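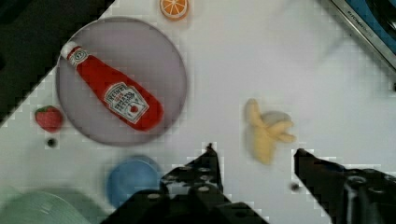
Figure 1. Toy ketchup bottle on a round plate, seen from above.

Rope Access Incidents on Tall Buildings: Response Time Study
Alcides Bragança and Cremilda Lacerda
Submitted 5th October

1. Scope
The report covers unauthorized climbs on the Horkberg tower in Cerkoddale. Source material was the building log and the dispatch records held at Portela station.

2. Method
Log entries were matched to dispatch records by time stamp. Of 1005 entries, 965 could be matched. The rest had no usable time and were dropped. Ismael Dantas checked the matching script.

3. Results
Two climbs were confirmed, both in March. In the longer one, the first officer reached the climber after 73 minutes. Roof access was delayed by a locked plant room door.

4. Limits
The sample is too small for a trend. Radio traffic was not available. Window washer platform use is logged only by shift.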